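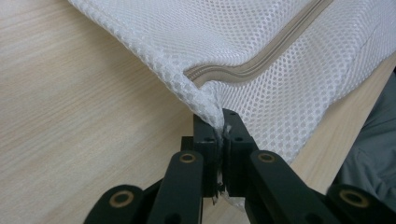 Corner grasps on spacer mesh: how to label a partial pinch?

Renzo Gentile
Posted in Manipulation / Data, April

I am collecting hand-held gripper demonstrations for a policy that picks up a mesh cushion by one corner and turns it over on a table. The set has 200 demonstrations with a parallel-jaw tool. Following the Cowie protocol, each grasp gets a binary label, held or not held, taken from jaw width at closure.

The threshold does not separate the cases. The mesh is thick and compresses, so a grasp on the full corner and a grasp on a shallow pleat of the top layer close to nearly the same width. The pleat grasps slip during the turn. The policy trained on these labels closes on shallow pleats and then starts the lift. Should I change the threshold, add a third class, or drop the width signal?

Cremilda Guimarães

Drop width as the label and keep it as an input. Spacer fabric has two faces joined by a pile, and closure width mostly measures how far the pile has been crushed. We had the same overlap at Clanholm with seat pads.

Label by outcome. Lift, hold for 2 seconds, and mark the grasp as held if the corner is still between the jaws. Then assign that label back to the closure frame. We relabeled 300 grasps this way and retrained with no other change. Shallow pleats were no longer selected when a full corner was reachable. They were still selected when the corner was folded under, and we have no fix for that.

Two further points. Record which side the zipper is on, as the tape stiffens that edge and the pleat forms differently. Also clean the pads between sessions. Lint changes the friction, and your later demonstrations will not match the early ones.

plulberg_3

just lower the threshold, worked for me on towels

Wida

Towels are a single layer, so that will not transfer. I agree with outcome labels. If you cannot repeat the lifts, review the wrist video at closure and discard any grasp where you cannot tell which layers are in the jaws.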